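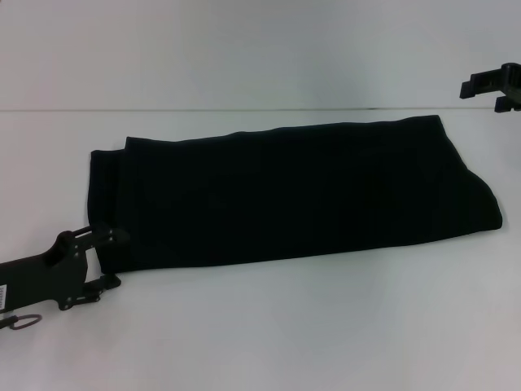 Tandstead 衣類たたみ記録集 README

はじめに

Tandsteadは、洗って乾いた衣類を台の上でたたむ、その途中の姿を集めた記録集です。きれいに仕上がった写真なら世の中にいくらでもありますが、端がずれていたり、片側だけふくらんでいたりする途中の姿は、探してみると意外に見つかりません。家で洗濯物をたたんでいる時間の大半はそういう姿を相手にしているわけですから、そこをゆっくり眺められる資料があってもいいのではないか、というのが始まりでした。1月の寒い時期に少しずつ集めはじめ、気がつけば手もとのメモもずいぶん厚くなりました。どうぞお茶でも飲みながら、気楽に読んでいってください。

収録内容

いまの版には、103回分のたたみ作業と、そこから選んだ900枚の静止画が入っています。フォルダは次の二つに分かれています。

Meredith:長いもの。ズボンや、たたんで細長い形になる衣類。
Bovar:平らなもの。布、タオル、そのほか台に広げて扱うもの。

分け方の基準は衣類の名前よりも、台の上での形のほうに置いています。黒い服などは、たたんでしまうとズボンなのか丈の長い上着なのか、静止画だけでは見分けのつかないことがよくあるのです。はっきりしないときは無理に決めず、種類の欄に「おそらくズボン」「不明」などと書いてあります。曖昧な書き方で申し訳ないのですが、あとから使う方が思い込みで間違えてしまうよりは、ずっとよいと思っています。

黒い布について

この記録集でいちばん手を焼いたのが、黒い布でした。白い台に置けば輪郭はくっきり出ます。ところが内側のしわとなると、ほんの少し明るい筋がうっすら見えるくらいで、どこで折り返しているのか、目をこらしても迷うことがあります。そういうときは端を見ます。折った端には布の層が段になって重なり、一枚だけ少し飛び出していることもあるので、生地の真ん中を眺めているよりも手がかりが多いのです。反対側の、布が折り返って丸くふくらんだところも、たたみ具合を読むのに役立ちます。
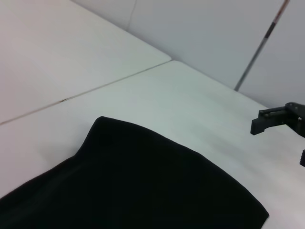

布の縁が台から少し浮いているかどうかも、できるだけ書きとめるようにしました。浮きはとても小さく、黒い生地では影と区別しにくいので、備考欄の「浮きあり」は確信のあるものだけ、迷ったものは「浮き?」としています。疑問符の多い表だと笑われそうですが、ここは消さずに残しておきたいところです。

記録の項目

それぞれの静止画には、次の項目がついています。

種類:衣類や布の呼び名。わからなければ「不明」。
色:見たままの色。黒、濃い灰色など、ふだんの言葉で。
置き方:横向き、縦向き、斜め。
端の様子:そろっている、段になっている、隠れて見えない。
しわ:3段階。1はほとんど見えない、2は浅い、3ははっきり見える。
備考:上の項目におさまらないことを何でも。

しわの数字は見えた程度を表していて、実際の生地がどれだけしわになっているかとは別のものです。黒い布に1が並んでいても、アイロンをかけたばかりだとは受け取らないでくださいね。同じ布でも、見る向きが変われば数字が変わることがあります。素材の欄は作りませんでした。手ざわりは写真に残らず、毛羽立って見える布でも、綿なのか別のものなのかまでは判断できないからです。

使い方のヒント

はじめての方には、Meredithのほうから開くことをおすすめしています。細長い形は向きがつかみやすく、端の段も見つけやすいので、項目の読み方に慣れるにはちょうどよいと思います。Bovarは広い面がそのまま続くものが多く、慣れてからのほうが楽しめるでしょう。

一覧表の並べ替えには、Flusierという小さな道具を同梱しました。色や置き方で絞りこめるだけの素朴なものですが、「黒で、斜めで、端が段になっているもの」といった探し方をしたいときに便利です。備考欄の言葉でも探せます。表記のゆれまでは吸収してくれないので、「しわ」で見つからなければ「シワ」も試してみてください。いずれそろえるつもりでいます。

わかっている不足

淡い色の衣類がまだ足りません。白い台に白いシャツを置くと輪郭がほとんど溶けてしまい、黒い布とはちょうど逆の苦労があります。靴下や小物も入っていません。また、ひとつの作業から選んだ静止画が必ずしも時間の順に並んでいないので、手順を追う目的にはあまり向きません。番号は整理のためのものと考えてください。

訂正のお願い

種類や端の様子の書き間違いに気づかれたら、静止画の番号と、正しいと思われる内容を添えてお知らせください。見方が分かれたときは両方を備考に残します。「不明」としたものに、これは裾の形からズボンだと思う、といったご意見をいただくのも大歓迎です。次の版では淡い色のものを増やし、Bovarの布の向きを見直す予定です。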